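Search articles
Search
Go

Cat litter

By Nusrat Kumarasinghe
5 June 2025

Cat litter is loose absorbent material placed in a tray or box so that a cat kept indoors has somewhere to urinate and defecate. The tray is known as a litter tray in Britain and a litter box in North America. Most cats take to it with little training, as they tend to dig in loose ground before relieving themselves and to cover the spot afterwards.

Early materials

Before litter was sold as a product, households filled shallow boxes with sand, garden soil, sawdust or ash from the fire. All of these were cheap. Ash and soil stuck to the paws and were carried through the house, and sand held little liquid. In cold places the supply could fail in winter, when the ground froze. Absorbent clay was first sold for use by cats in the United States in the 1940s. It had been used before that to soak up oil and grease on workshop floors.

Types

Non-clumping clay is dried and broken into granules. It takes up liquid but does not bind together, so the whole tray has to be emptied when the clay is full. It is usually the cheapest kind.

Clumping clay is made mostly from bentonite, which swells and sticks together when wet. The lumps can be lifted out with a slotted scoop and the rest left in place. It is heavier than most other litters and tends to be dusty when poured.

Silica gel litter comes as beads or crystals. It is light, and it draws in urine and lets the water evaporate slowly. Solids still have to be removed by hand. Some cats dislike the feel of it.

Plant-based litters are made from wood, paper, maize, wheat, straw or nut shells. Wood pellets break down into sawdust when wet, and are often used in a tray with a sieve. Paper litter is soft and low in dust, and vets often suggest it for a cat recovering from an operation.

Trays

The ordinary tray is an open plastic basin with low sides. Many have a separate rim that clips over the edge and holds a liner in place. Hooded trays keep more of the litter inside but also hold in the smell. Kittens and older cats need a low side at the front.

A tray should be long enough for the cat to turn round in. A length of 60 centimetres suits most grown cats. Trays are best placed in a quiet spot away from food and water. The usual advice for a home with several cats is one tray for each cat and one spare, so a home with 2 cats would have three.

Cleaning and health

Solid waste is normally taken out every day. The tray is emptied and washed at longer intervals, which depend on the type of litter. Hot water and mild washing-up liquid are enough. Cleaners containing phenols are poisonous to cats and should be avoided, and ammonia smells like urine to them.

Cat faeces can carry Toxoplasma gondii, a parasite that can harm an unborn child. Pregnant women are advised to leave the job to someone else, or to wear gloves and wash their hands well.

A cat that stops using its tray may be ill, particularly if it strains or passes blood. A male cat that cannot pass urine needs a vet at once.
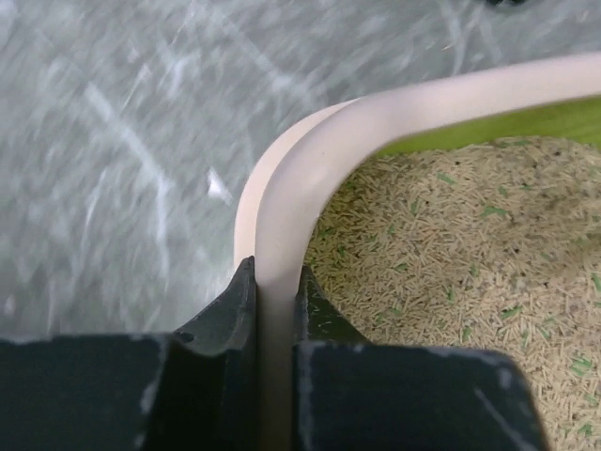
Can clumping litter be flushed down the toilet?
It should go in the household rubbish, tied in a bag. Clumping clay swells in water and can block the pipes.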